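10/21/19
Par Miklós Dudás

L'armoire est sous tension — le point sur l'atelier

Bon, je fais vite, on m'attend au fond de l'atelier. Vous êtes plusieurs à m'avoir demandé où en était l'électricité du bâtiment Tulon. Réponse courte : l'armoire est posée, raccordée, alimentée. Réponse longue ci-dessous, pour ceux qui ont le temps.

Rappel pour ceux qui prennent la lettre en cours de route. L'ancien tableau datait de l'époque où il n'y avait ici que deux scies et un compresseur. Depuis on a ajouté l'aspiration, la presse, le four de séchage, et à chaque fois quelqu'un a tiré un câble de plus. Résultat : des départs sans repère, des fusibles de calibres différents sur la même ligne, et une porte qu'il fallait soulever pour la fermer. En septembre, 3 coupures. La dernière en plein collage, avec les panneaux sous presse. Cosance n'était pas contente de recevoir sa commande en retard et je les comprends.

Donc décision prise, on remplace tout. Le câblage intérieur a été confié à Emov, qui avait déjà fait la ligne d'aspiration. La pose et les chemins de câbles, c'est nous, Dudás, avec l'équipe du matin. Coût total de l'opération 1 559 euros de plus que le devis de départ, parce que la dalle n'était pas droite et qu'il a fallu reprendre le socle. Je préfère l'écrire ici, comme ça on ne me pose pas la question onze fois à la machine à café.

Le socle, justement. Deux jours perdus. On avait mesuré à l'endroit de l'ancien tableau, sauf que la nouvelle armoire est plus large et déborde sur la partie refaite du sol, celle qui est plus basse. Calage impossible proprement. On a cassé, recoulé, attendu. Pendant ce temps l'armoire est restée dans l'entrée sous sa bâche et tout le monde s'est cogné dedans, moi le premier. Merci à ceux qui n'ont pas posé leur café dessus.

Ensuite la levée. Transpalette, sangles, trois personnes et beaucoup de « doucement ». Les câbles du haut étaient un peu courts côté four, on a dû refaire la descente. Emov est passé le lendemain matin pour le raccordement, coupure générale de 5 heures, annoncée pour quatre. Désolé pour la cantine, le micro-ondes et le frigo — les yaourts ont été jetés par prudence, je les rembourse si on me le demande gentiment.

Côté repérage : les schémas sont dans la pochette, un jeu papier complet, et une copie au bureau dans le classeur bleu. Ne prenez pas celui de la pochette pour le lire tranquillement chez vous. Le précédent est parti comme ça et on ne l'a jamais revu. Si vous voyez une différence entre le plan et ce qui est câblé, vous notez au crayon, date et initiales, et vous me prévenez. Pas de stylo svp.

11 départs repris en tout, plus ceux qu'on garde en réserve. L'aspiration est maintenant seule sur sa ligne, ça devrait régler le problème du démarrage le matin quand tout part en même temps. Je dis « devrait », on verra cet hiver avec le chauffage. Le compresseur a changé de côté, si vous cherchez son disjoncteur à l'ancienne place vous ne le trouverez pas, inutile de m'appeler.

Ce qui change pour vous au quotidien, en vrac :

Le matin, avant de lancer quoi que ce soit, un coup d'oeil aux voyants. Ça prend deux secondes. Les trois du haut sur la porte de gauche doivent être allumés. S'il en manque un, on ne démarre rien et on vient me chercher. Ampoule grillée ou phase absente, de l'extérieur ça se ressemble, et un moteur triphasé qui tourne sur deux phases ça finit mal. On a déjà donné avec le moteur de la presse.

Ensuite le compteur numérique, toujours à gauche. Trois lignes de chiffres. Elles doivent être proches les unes des autres. Un écart de quelques dixièmes, aucune importance. Si une ligne décroche franchement par rapport aux deux autres, pareil, on ne démarre pas et on m'appelle. Le petit bouton rouge en bas de l'afficheur, on n'y touche pas, les petites touches noires non plus. Je sais que ça démange.

J'aimerais qu'on note les trois valeurs à la prise de poste pendant un mois. Une feuille est scotchée au mur, avec un crayon au bout d'une ficelle. Heure, trois chiffres, initiales. C'est tout. Emov en a besoin pour voir si le réseau bouge quand le four chauffe, et sans relevés ils ne peuvent rien nous dire de sérieux.

Personne n'ouvre l'armoire sans habilitation. Personne, même pour « juste regarder », même pour récupérer un tournevis. Les gens habilités sont sur la liste du bureau, elle est à jour. Si votre titre arrive à échéance avant la fin de l'année, dites le moi maintenant, les places en formation partent vite.

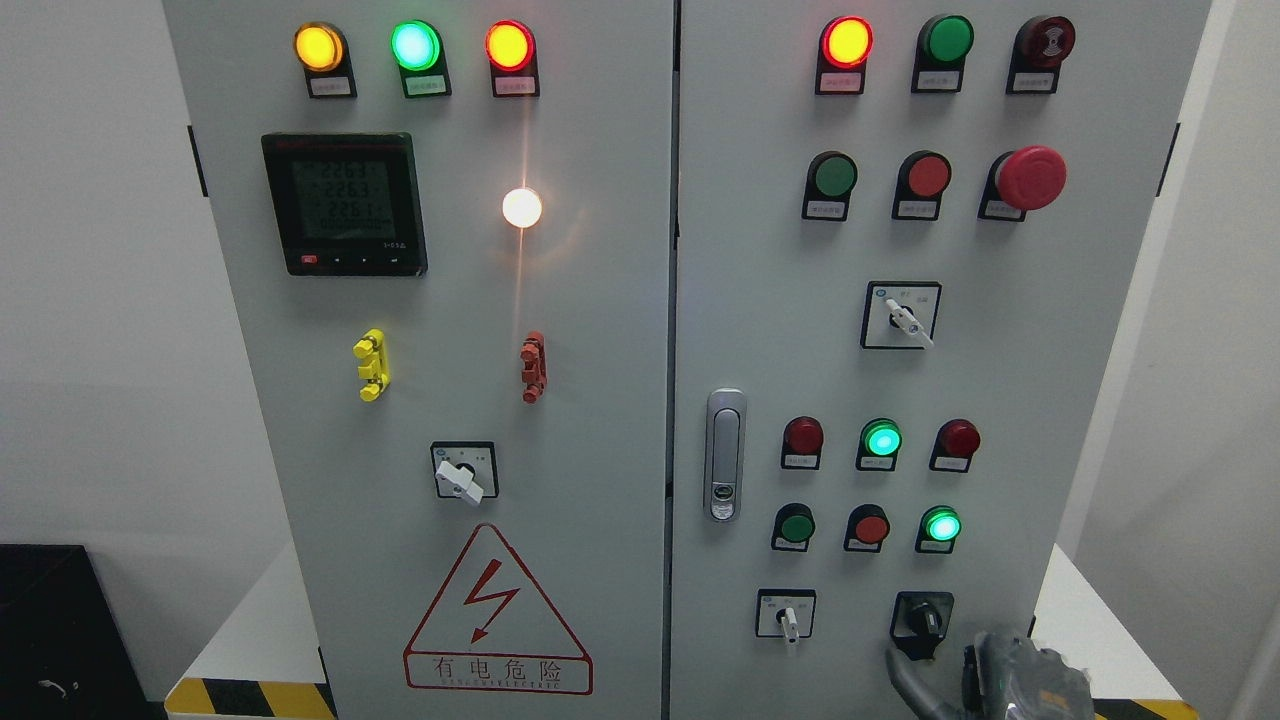
L'armoire sous tension : voyants allumés, 226,3 / 226,3 / 226,1 à l'afficheur. Le triangle « danger électrique » est sur la porte de gauche, prière de le croire.

Plusieurs remarques là-dessus. Le panneau de danger est en chinois avec une ligne plus petite en lettres latines dessous. L'éclair rouge se comprend dans toutes les langues, mais j'ai commandé une plaque en français pour aller avec, l'inspection va la demander. Elle se mettra à côté, on ne décolle pas l'existante.

Les petites plaques blanches sous les voyants et les boutons sont minuscules. De loin on ne lit rien, et avec mes lunettes de l'atelier pas grand chose non plus. Je vais faire refaire des étiquettes plus grandes. En attendant, si vous n'êtes pas sûr d'un bouton, vous n'appuyez pas, vous demandez. Valable aussi pour le gros bouton rouge de la porte de droite, qui n'est pas là pour poser la main en discutant. Et pour le sélecteur à manette blanche, à gauche : on le laisse dans la position où on le trouve.

On m'a aussi dit que le voyant blanc rond éblouit. Oui, il tape. Je demande s'il existe un modèle moins fort, sinon on s'habituera.

Dégagement devant les portes : les deux battants doivent pouvoir s'ouvrir en entier. Donc pas de palettes, pas de chutes, pas le vélo. Je vais tracer une zone au sol dès que j'ai retrouvé la peinture jaune (si quelqu'un l'a empruntée, aucun reproche, je la veux juste ce soir). Le balai et la pelle repartent au crochet près de la porte du quai.

Reste à faire : les étiquettes, la plaque, le bouchage des anciens trous dans le mur, et la dépose de la vieille ferraille qui traîne derrière la presse. Le cuivre est trié à part, le reste part à la benne. Si quelqu'un veut l'ancienne porte pour en faire un établi ou je ne sais quoi, elle est à prendre avant la fin du mois. Elle est lourde, venez à deux.

Prochaine visite d'Emov pour le serrage de contrôle des bornes, dans quelques semaines. Coupure d'une heure, je previendrai par affichage et par la lettre. Pensez à sauvegarder ce qui tourne sur le poste de découpe, on a perdu un fichier la dernière fois et il a fallu tout redessiner pour Cosance.

Merci à l'équipe du matin pour le socle, et à ceux qui ont mangé froid. Questions, réclamations, yaourts : je suis à l'atelier tous les jours jusqu'à 17 heures, sinon un mot dans mon casier.

M. D.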